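The Robots Can Wait Their Turn in the Snack Aisle

Sep 29, 2022

My first job was stocking shelves at a small grocery in Flastville, and I've never quite gotten over it. I still straighten bags in stores where I don't work. So when a friend sent me a glowing write-up on the shelf-stocking arm from Torkgate, I read the whole thing twice, and then I got a little grumpy and went for a walk.

The arm, they say, can place 415 items in a shift. Good for the arm! But read down far enough and you find that those items are boxes, all one size, set on a flat shelf with plenty of elbow room. I would have loved a store full of boxes when I was 16. What I had was chips.

A bag of snacks is a slippery, puffy, stubborn thing. Pinch it too hard and you've made crumbs, hold it too lightly and it slides right out of your fingers, and it would much rather lie down than stand up. You learn to cup it from both sides, the way you'd hold a small bird. 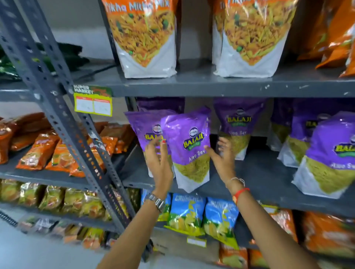
Two hands on a pouch of Balaji Aloo Sev, with more of the same on the shelf beside it.

I'm not against the machines, and I want to be fair about this. The people at Birnness have a floor scrubber I'd have given a week's pay for, and I'm told the Claeys warehouse cart hasn't bumped anyone since March. Rolling along a floor is a chore they've more or less learned. Reaching in between two soft bags without knocking over a third is still, to my mind, a good 5 years off, and I say that as someone who'd be tickled to be wrong.

In the meantime, I wish stores would stop talking about stocking as the easy part of the job, the part that's practically automated already. Pay the folks who do it a bit more. And if you pull a bag from the back, please, stand the front one up again.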